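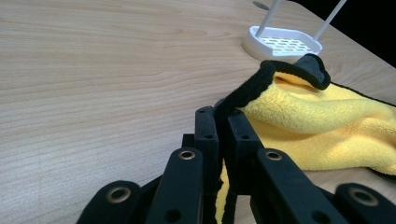
White plastic dish on a light wooden table.

Notes on scoring open-ended survey answers

September 13, 2025

I spent most of this week rebuilding the coding scheme for the graduate follow-up survey at Prinham, and I want to write the steps down while I still remember them. The survey goes to people who left a two-year program and either found work or moved on to a degree. Most items are rating scales and give no trouble. The last item asks, in a free text box, what the person expected work or further study to be like before they started.

The first scheme had 12 categories. I wrote it two years ago from a reading of the pilot answers, and it had the usual fault of pilot schemes: four of the categories held nearly everything and the others held odds and ends. "Support from others" was the worst. It took in parents paying rent, a teacher writing a reference, and a coworker showing someone how to fill out a time sheet. Those are different things if your question is about how people settle into a job.

Amanuel Wolde and I each coded the same set of answers without talking, then compared. Agreement was good on pay and hours and poor on anything to do with confidence. Amanuel coded what the person wrote. I had been coding what I thought the person meant, which is a bad habit I picked up from interview work, where you can ask a second question. His rule is now the rule. If an answer says "I thought I would know what to do," it goes under task knowledge, and it doesn't go under self-doubt unless doubt is stated.

The revised scheme has 10 categories. Support is split into money, advice, and help on the job. Two of the old categories about course content were merged, as the coders could not tell them apart even with examples in front of them. Each answer may carry up to three codes. The old scheme allowed one, and a fair part of our disagreement came from two coders picking different halves of the same sentence.

Some practical points for anyone doing similar work.

Keep the codebook in one file with a change log. Ours had been copied into three folders, and Sewwandi Sivakumar trained on the wrong copy for a full day before either of us noticed that her category numbers were off by one.

Code in short blocks. I stop after an hour. My drift shows up as a preference for whichever category I used last, and it is easy to see when the codes are plotted in the order they were entered.

Do not show coders the rating-scale answers. We had them in the next column of the spreadsheet. A person who gave low ratings for job fit was being read as unhappy in the text as well – even where the text was plainly neutral. Sewwandi now gets a sheet with an ID and the answer.

Report agreement by category. The overall figure for our first round looked fine and hid the confidence problem completely.

Blank answers are still unsettled. Honeylyn Manalastas wants them kept as a separate group, on the argument that leaving school with no picture of work is itself a finding. Alun James would drop them. A blank box at the end of a long form can mean tiredness as easily as anything else, and I lean toward Alun on this one, but I have left them in the file with their own code so the analysis can be run both ways.

The full file has 2000 answers. Sewwandi and I will each take half, with an overlap set drawn at random so that we can check agreement again partway through. If the confidence categories still come out low, I will combine them and say so in the methods section. Coding should be finished in October, and the merged file goes to Honeylyn after that.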